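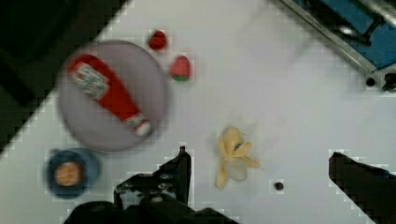 Ticket 2483: segmenter merges two objects into one mask, grasp planner then aims at the middle of both. Component: Suletti perception node. Reported against the June build, which is the one pinned on the Hestetti cell. The planner and the controller are both doing what they are told, so please don't reassign this to control again. With the wrist view as it is now, the red ketchup bottle lying across the plate comes back as a single mask with the plate under it, and the label on that mask is "plate". The toy banana nearby, with its peel spread out, gets a clean mask of its own.

**Expected:** bottle and plate returned as separate instances, with the bottle marked as resting on the plate.

**Got:** one instance, class "plate", confidence 62 percent. The bottle is missing from the object list. A pick request for "bottle" fails with `TARGET_NOT_FOUND`. A pick request for "plate" is accepted and the approach pose lands on top of the bottle.

**Steps to reproduce**

1. Start the cell with the default launch file.
2. Lay the bottle flat across the plate.
3. Move to the low observation pose.
4. Call `detect_all` and look at the returned list.

It happens on every call at the low pose. I ran 20 in a row to be sure before opening this.

**Log from the node**

```
[seg] received rgb + depth
[seg] proposals after nms: overlap rule applied
[seg] merge: candidate inside parent, keep parent
[seg] publish object list
[plan] target class=bottle: TARGET_NOT_FOUND
```

The third line is the interesting one. Suletti has a rule that drops a smaller proposal when it sits almost entirely inside a bigger one. It was added for food printed on packaging, where we used to get a separate object for every picture on a box. A bottle on a plate meets the same test.

**Update 1**

Tried the obvious settings first. Lowering the confidence threshold does nothing, because the bottle proposal is already strong when the rule throws it away. Raising the containment limit brings the bottle back at the low pose, but then the box duplicates return in the regression set. I put the limit back to its default.

Also checked the depth stream, in case the camera driver was giving us a flat surface. It isn't. There is a clear step between the bottle and the plate in the saved cloud, and the merge code never reads it.

**Update 2**

Repeated the test with the fixed overhead view instead of the wrist camera.

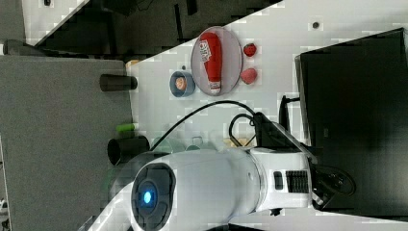 Result is the same: the bottle proposal is created, then removed at the merge step. That rules out the wrist calibration, and it rules out motion blur at the low pose, both of which were suggested in the first triage. The saved inputs are in the ticket folder under `overhead` and `wrist`. Either one can be replayed offline with the Hamel tool, no robot needed:

```
hamel replay --node seg --input wrist --verbose
```

If Hamel complains about a missing transform, add `--static-tf`. The recording was started after the transform was published.

**Update 3**

Patch is on branch `merge-depth-check`. Before dropping an inner proposal, the node now compares the median depth inside it with the median depth of the ring just outside it. If the difference is over the limit, both proposals are kept and the inner one gets a `supported_by` field. If depth is missing for most of the region, the old behavior applies.

Replay on both saved inputs gives separate bottle and plate masks. Regression set of 1000 images: box duplicates unchanged from the default settings. The extra check adds a little time per call, well inside the budget for this node.

Known gap: thin items such as a napkin on a plate will still be merged, as the step is too small for the sensor. I've left that out of this ticket.

**Update 4**

Review comment was that `supported_by` will break the Cikari task scheduler, which rejects unknown fields in the object message. Confirmed on the bench. The scheduler needs its schema updated first, or the field has to stay behind a flag. I added the flag, `publish_support`, off by default.

**Status:** waiting on merge. Still to do before closing:

- [x] offline replay, both inputs
- [x] regression set
- [x] flag for the new field
- [ ] live pick of the bottle from the plate with the patched node
- [ ] note in the Suletti changelog about the new depth limit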